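Notes from the Household: Putting the Playroom in Order

The room at the back of our house has served several purposes since it was built in 1874. The family that sold it to us used it as a sewing room, and Edeltraud Hofstetter, who lived next door until last spring, remembered it as a place where apples were laid out on newspaper for the winter. For the past several years it has held toys, games and a considerable quantity of loose balls. In February I undertook to put it in order, and I record the method below for readers who have written to ask about it.

The first stage was an inventory of categories. I did not attempt to list individual items. Each object was assigned to one of the following groups: building blocks, balls, board games, puzzles, craft supplies, and items belonging elsewhere in the house. The last group proved to be the largest. It included a colander, three extension cords and the greater part of a bicycle pump.

The second stage concerned containers. I had previously purchased a set of lidded boxes from Thaler on the assumption that lids would keep dust out. This was correct, but the lids also kept the children out, and toys that had been put away remained so for months while everything else stayed on the floor. I have therefore removed the lids and stored them flat behind the bookcase. Open boxes now stand on the two lower shelves and closed boxes on the upper ones, where the board games and the craft supplies are kept. Labels were written by hand in block capitals and fixed to the short side of each box.

Armelle Hervieu, a friend of long standing who manages a lending library for toys, was kind enough to review the arrangement by telephone. Her principal recommendation was that blocks should be stored by size and never by color. Color sorting looks well on the first evening, she told me, and is abandoned by the second. I have followed this advice. Large blocks occupy the bottom left box, medium blocks the one beside it, and the small ones a shallow tray that can be carried to the table and returned whole. The tray was bought at the Mesau market and originally held seedlings.

Balls presented a separate difficulty. A box is a poor home for them, as the one desired is invariably at the bottom. Our tennis balls and foam balls now hang in a net bag from a hook beside the door. The small, hard ones are kept in a glass jar on the windowsill, and the few that had split were discarded. I had supposed that a ball lost under the radiator was lost for good, but a length of dowel with a wooden spoon taped to the end recovered 16 of them in a single afternoon, together with a thimble that may well date from the sewing room.

The third stage was the furniture. The low table was moved away from the window and the heavy armchair was transferred to the landing. A plain chair remains for the adult who supervises tidying. The walls were washed and given one coat of a pale paint from Cellaris, which covered the crayon marks satisfactorily except in one corner – a second coat will be applied there when the weather permits the window to stay open.
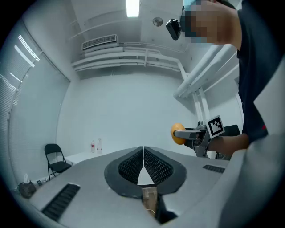

With regard to daily routine, the household has adopted a single fixed time. Tidying begins at 6:40 in the evening and ends when the floor is clear, or at seven o'clock, whichever comes first. Anything still on the floor at seven is placed in a basket on the landing and returned the following morning. We tried a stricter version of this rule, under which items were withheld for a week, and discontinued it after a disagreement concerning a puzzle with 400 pieces.

The puzzle itself has been moved to a board that slides under the low table. Régis Mallet cut the board for us from an old cupboard door and sanded the edges, for which he has our thanks. It is slightly too wide for the space and must be inserted at an angle.

Two matters remain outstanding. The craft supplies have not been sorted, and the upper shelf requires a new bracket on the right-hand side. I have also been asked whether the lids will be kept. They will, at least until the summer, when the boxes may be wanted for the attic.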